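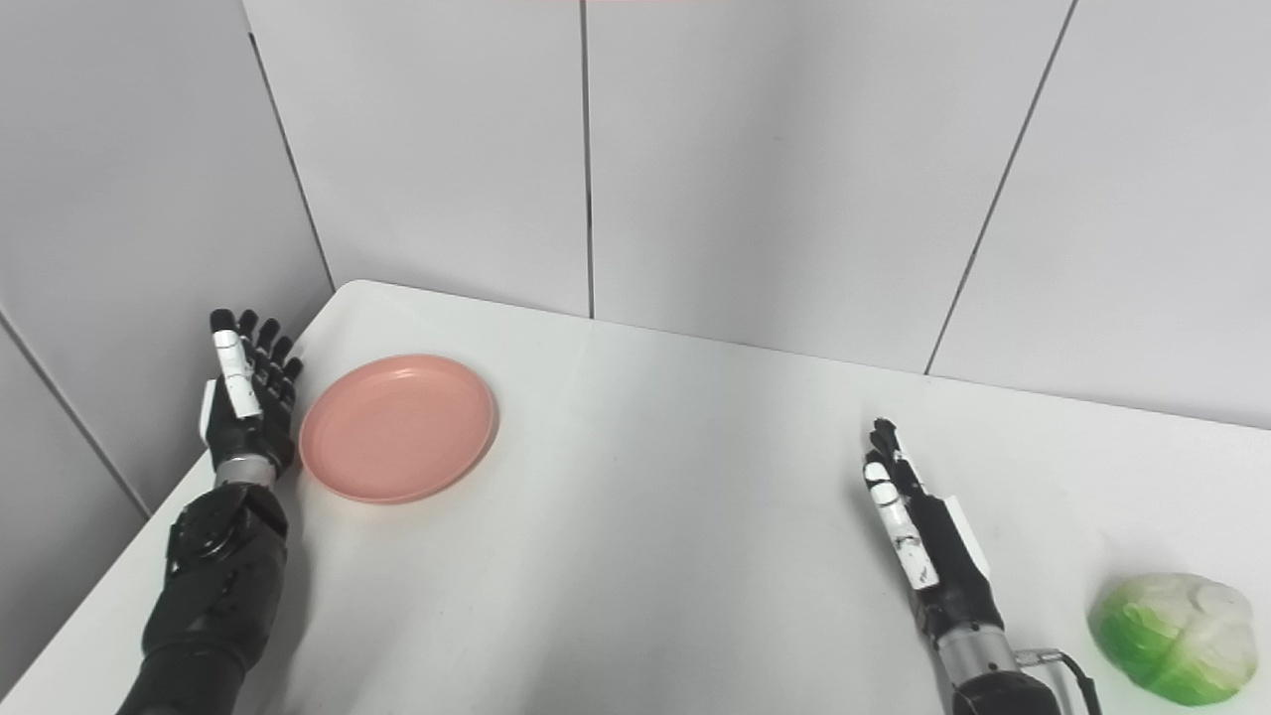 하얀 탁자와 연회색 벽. 벽과 벽 사이의 어두운 선을 찾아보세요.

홈 | 과학 | 생활 속 궁금증 | 만들기 | 지난 글
읽는 시간 8분

벽에는 왜 줄이 있을까?

글 시틀랄리 레데스마

방 구석을 본 적 있나요? 제대로요. 대부분 안 봐요. 먼지나 있겠지, 하고 지나감. 근데 구석에는 볼 게 꽤 많아요. 오늘은 줄 이야기부터!

줄 하나, 모서리 선
벽 두 개가 만나면 선이 생겨요. 누가 펜으로 그은 게 아니에요. 면의 방향이 바뀌는 곳이라 그래요. 두 벽은 빛을 받는 각도가 달라요. 그래서 밝기도 조금 다르고요. 구석 깊은 데는 빛이 덜 들어가요. 그러면 더 어두워 보이죠.

줄 둘, 이음매
크고 매끈한 판으로 벽을 만들면 판과 판이 만나는 자리가 남아요. 이걸 이음매라고 해요. 벽 하나를 통째로 만들면 안 되냐고요? 너무 크면 문으로 못 들어와요. 계단에서 돌리지도 못하고. 그래서 나눠서 만들고, 나눠서 나르고, 벽에서 이어 붙여요.
높이가 2790밀리미터인 판을 생각해 보세요. 어른 키보다 훨씬 커요. 그런 걸 둘이서 들고 복도를 돈다... 어휴.
이음매에 아주 좁은 틈을 일부러 남기기도 해요. 재료는 더우면 조금 늘어나고 추우면 줄거든요. 습기 때문에 부푸는 재료도 있고요. 틈이 전혀 없으면 판끼리 밀다가 휠 수 있어요.

그런데 왜 비스듬하지?
뒷벽 가운데쯤 있는 이음매는 똑바로 내려와요. 오른쪽에 있는 건 기울어 보이고요. 왼쪽 벽에도 비스듬한 줄이 있죠. 탁자 뒤쪽 가장자리도 오른쪽으로 갈수록 살짝 내려가요.
이게 원근법! 보는 자리와 방향에 따라 선의 기울기가 달라 보여요. 긴 복도에서 양쪽 벽이 멀리서 만날 것 같은 거, 그것도 같은 원리에요. 진짜로 만나진 않아요. 가서 확인해도 됨.

탁자 끝은 왜 둥글까?
탁자와 벽이 만나는 곳을 보세요. 둥글고 살짝 올라와 있어요. 이런 모양은 여러 곳에서 쓰여요. 부엌 싱크대 뒤에도 있고. 연필이 굴러가다 멈추기도 하고, 행주로 닦기도 편해요. 뾰족하게 파인 구석은 가루가 끼면 잘 안 빠지거든요. 손톱으로 긁어 본 사람은 알죠.

무광이 뭐예요?
반짝이지 않는 표면이에요. 빛이 여러 방향으로 흩어져요. 반짝이는 탁자에는 전등이 거울처럼 비치는데 무광은 그게 덜해요. 흰색이면 빛도 많이 되돌려 주니까 물건이 잘 보이고요.

해 보기
준비물: 종이 한 장, 연필, 자
1. 방 구석 앞에 앉아요. 천장까지 보이게.
2. 선만 그려요. 가구는 빼고.
3. 옆으로 두 걸음. 다시 그려요.
4. 두 그림에서 기울기가 달라진 선에 동그라미.
색칠은 나중에 해도 되요. 선이 먼저!

우리 편집실 308호에서도 해 봤는데 분순 캄판 기자는 창문 선만 그리다 시간 다 감. 그래도 잘 그렸어요.

낱말 정리
이음매: 두 물건을 이은 자리
무광: 번쩍이지 않는 것
원근법: 멀고 가까운 것을 평평한 종이에 나타내는 방법

다음 글은 9월에. 천장 이야기예요.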